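Search this site
Enter keywords
Go

Build the Kitchen First

25 July 2019

I think people who build robots at home spend too much money on metal too early. I have done it myself, and I have watched it happen at Bozkurt, the shared workshop where I rent a bench. A member decides to build a pair of arms. He buys motors, brackets and a power supply. He spends the winter on the shoulder joints. By spring he has one arm that can wave, and he is tired of the project.

My view is that the first half of a home build should be done on a computer, and that the simulated part should be treated as real work. At most benches it is treated as a way to pass the time until the parts arrive.

My own project is called Randa. It is meant to be two arms with full hands, mounted at the edge of a kitchen counter, able to put away small household things. I have spent $393 on it so far. Most of that went to a used graphics card and the rest to a set of calipers and some fasteners I have not opened. There is no physical arm yet. At the workshop this gets me some ribbing, and a few members have told me plainly that I am not building anything.

I disagree. In June I ran the book task 2000 times. The goal is for the right hand to take hold of a book, carry it clear of the clutter and hold it level over the counter while the left hand waits open. It sounds simple. A book is heavy for its thickness, its covers slide against each other, and it has to be held by the back of the hand as much as by the fingertips. My first hand model could not do it at all. I changed the length of the thumb 7 times before the grip was any good. Each change took me an evening. With printed parts, each one would have taken a week and a spool of plastic.

The clutter matters too. Many people who do simulate their machines put one cube on a flat gray plane and call it finished. A counter in a house has a box on it, and a board, and something at the back that was left there after breakfast. The arm has to work in among those things. I model the counter in the same detail as the hand, and I count those hours as build hours.

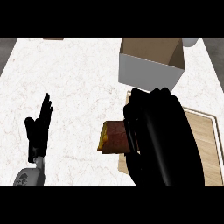 Wunell wrote in to say that all of this is fine until the first real motor gets warm and starts to sag, that a simulated finger never has a cable pulling on it, and that a person could tune a thumb for a year and learn little about friction.

I accept a good part of that. Friction in my model is a number I typed in, and I have no great faith in it. Cables are missing entirely. When I do build the first hand I expect the grip to be worse, and I expect to spend a month finding out why. But the objection is about how far simulation can go, and my argument is about the order of the work. Finding out that the thumb is too short does not require a motor.

There is also the matter of who gets to do this. Our workshop has one good mill, and the wait for it is 6 weeks. A member with a computer at home can work on reach, grip and layout during that wait and come to the mill with drawings that are likely to be right. I would like Bozkurt to ask for that. Anyone who wants mill time for an arm or a hand should bring a working model of it first, with a counter or a bench in it and some objects on that.

The software I use, Tetusus, is not easy to learn and its manual is poor. I would still tell a beginner to start there and leave the motors in the store until fall.

Shares 7
Comments 6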